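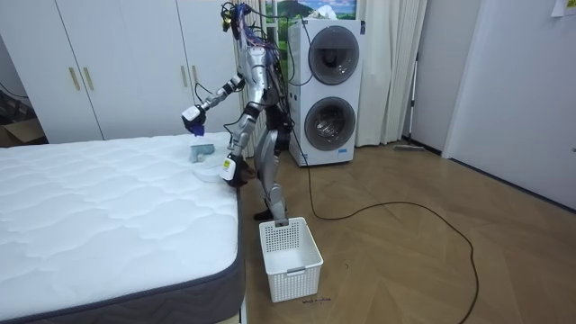 Emiliano Herrera told us, near the end of a long afternoon of talking, that he had never once believed an item about a couple buying an apartment until the same couple turned up in a second column with the price changed. We have kept coming back to that remark while writing this section, and it is a good place to start, for it says something about how readers of society gossip treat the housing stories in it.

Figure 2. A furnished bedroom with a large white mattress and a wardrobe.

4. Who is speaking in a property item?

We had expected, when we began reading, that the gossip column and the real estate page would be easy to tell apart. They share a great many names, after all, but one is supposed to be about people and the other about buildings. What we found over months of slow and (we will admit it) very enjoyable reading was a large middle ground, where a marriage is told through its addresses and a falling-out is told through who kept the lease. Our collection holds 400 items of this sort, all of them taken from the Nevwood papers and the two weekly newsletters that grew up alongside them, and we read every one at least twice, usually aloud.

The first thing we looked at was the source. A property item nearly always leans on somebody, and the columnist has a whole wardrobe of ways to dress that somebody up: a friend of the pair, a neighbor, a person who knows the building well. In 80 of the items no source is mentioned at all, and the news simply arrives, as if it had been sitting on the columnist's desk that morning. We had guessed that these would be the boldest stories in the set. They are mostly rather mild, things like a summer rental extended into October or a sale that took longer than hoped, and the really sharp claims tend to come with a friend attached.

The long run of items on the De Haan separation shows this nicely. The earliest mentions only that the townhouse had been "quietly shown," with no word on who had seen it. Four items later there is a friend, and then a second friend who disagrees with the first one, and by the time the Sestari newsletter picks up the thread the two friends are practically characters in their own right, each with a settled view on who ought to have the garden floor. Readers wrote in to take sides, and a few of them, bless them, took sides between the friends and left the couple out of it altogether.

Herrera, who read the De Haan items as they came out, remembered the friends better than he remembered the house. He was quite sure one of them was the decorator. We can find nothing in the items that says so, but two other readers we spoke with had made the same guess, and we take it seriously as a sign of how much filling in goes on at the breakfast table.

The Iketti items work differently, and we want to be careful with them. There the columnist names the building, describes the board as "particular," and then lets the matter rest for weeks at a time. Each return to the story repeats the old claim in slightly firmer words, so that "may be looking" becomes "was looking" and finally "was turned away," with no fresh source offered along the way. We take up this hardening of verbs in the next section, where the wording of each item is set beside the one before it.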